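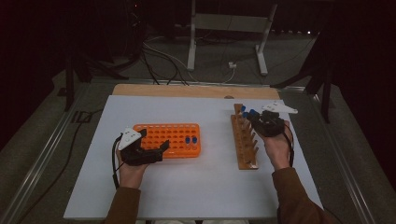
Surely a meet doesn't have to last nine hours, one parent wrote in after the last newsletter, when my daughter is in the water for a grand total of 90 seconds, and could somebody please explain where the rest of the day goes.

I can try. I have sat through the Brelier Invitational often enough to have a preferred bleacher, and I know which end of it the draft comes in. The heat sheet this year ran to 183 heats. Ukenard swimmers were in a good share of those, but they were sprinkled through the day the way raisins are sprinkled through a cheap muffin. Your child swims in heat 6, and again in heat 171, and in between your child eats.

So where the day goes, in order.

Warm-up is early. It is always early, and it is always earlier than the email said, so please read the second email. We get half of the warm-up time and share our lanes with the Zoëga team, who are friendly and much better at circle swimming than we are. If your swimmer stops in the middle of the lane to fix their goggles, a line of Zoëga kids will form behind them like cars behind a tractor. Goggles get fixed at the wall.

Then comes the part where nothing happens. The officials meet, the timers meet, and the music plays the same song it played last May. Somebody tests the starting horn and every adult in the building spills something.

Then the swimming starts, and it moves quicker than you'd expect, right up to the 500 free. I have nothing against the 500 free. My own kid swims it, and once we lost count of the laps so badly that three of us on deck were holding up different fingers. But it's long, there are several heats of it, and it is a fine time to go find lunch. The snack bar at Brelier closes its hot window while the 500 is on, for reasons I've never gotten out of them, so go a little before.

The relays are at the end. I know. Every year we ask, and every year the relays are at the end. Please don't leave before the relays if your swimmer is in one. A relay needs 4 kids, and when one of them is already on the highway with a milkshake, the other three have waited all day to be scratched. It happened to us twice last season. The coaches have a short speech about it now, and you do not want to be the family that gets to hear it.

On the subject of disqualifications, which took up most of my inbox this month: yes, the one-hand touch in breaststroke counts. Yes, even if the other hand was "right there." Yes, even if she has never done it in practice (she has done it in practice). The official on the turn end isn't out to get Ukenard. The slip of paper goes to the coach, the coach talks to the swimmer, and by the next event most kids have forgotten it. The parents take longer. I still think about a butterfly kick in the 8-and-under group, and that swimmer shaves now.

Times will be posted on Trovano, the results app we all signed up for in the fall and whose password we have all lost. The results show up there before they're taped to the wall, so there's no need to stand at the wall. If a time looks wrong, check first that you're looking at the right kid. We have several families with the same initials, and one father spent most of a morning being very proud of someone else's backstroke.

What to bring, for anyone new:

A chair that folds. The bleachers were built for people with no spine.

Two towels. The first one will be on the floor within minutes and will stay there.

A permanent marker, for writing event, heat and lane on an arm. Write it on the swimmer's own arm, right side up for the swimmer. Sunscreen takes it off and so does worry.

Food that isn't orange powder. The coaches have asked me to put this in and I have put it in.

A layer you can take off. It's tropical by the pool and freezing in the lobby, and you'll be going back and forth.

We still need timers for the afternoon session, 4 of them, one chair each. You get a stopwatch, a free sandwich and the best view in the building, and your feet get wet. No experience needed. You press the button when the light goes and press it again when a hand hits the wall, and the person next to you will look at your number and say "huh." Sign up on the sheet by the locker room door. The pen on the string has gone missing again, so bring your own.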